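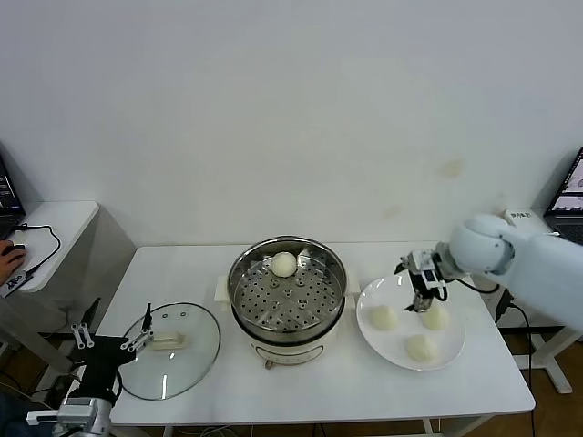 Genalyn Ignacio reckons the cell needs its grippers re-zeroed every 1000 picks, and she won't be talked out of it. I'd asked her over coffee at Odera if that wasn't a bit much. "You try it at 4000," she laughed. "Steam gets in the finger joints (everywhere, really!) and they start closing crooked." So she wipes them down, checks the cable clips and runs the left arm first, five slow closes. I had a go myself and got the order wrong!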